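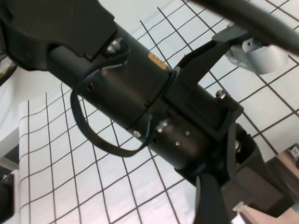 4. Fitting the water filter

The Pemero under-sink filter goes on the cold supply only. Allow 20 minutes for a first fitting. You will need an adjustable spanner, a towel and a bucket.

4.1 Turn off the cold water at the stop valve under the sink. Open the kitchen tap and leave it open until the flow stops.

4.2 Put the bucket under the supply hose and undo the hose nut by hand if you can. Some water will run out.

4.3 Screw the tee piece on to the valve. Check that the rubber washer is seated flat. Hand-tighten, then give it a quarter turn with the spanner.

Caution: Do not use sealing tape on the tee piece. It stops the washer from seating and the joint will weep.

4.4 Fix the bracket to the side of the cupboard with the 4 screws supplied. Leave a gap of 53 mm below the bowl so that the cartridge can be changed later.

4.5 Push the blue tube into the port marked IN and the white tube into the port marked OUT. Each tube should go in 14 mm. Pull gently to check that it holds.

4.6 Open the valve slowly and look at every joint. If one drips, close the valve, release the tube, cut the end square and push it back in.

4.7 Run the tap for five minutes. The water may look cloudy at first – this is air and will clear.

Note: Do not drink the water from the first run. It can be used on plants.

Note: If your home is left unheated in January, drain the bowl before you go away. Frost damage is not covered by the Doltura guarantee.

Section revised July 2022, J. Waweru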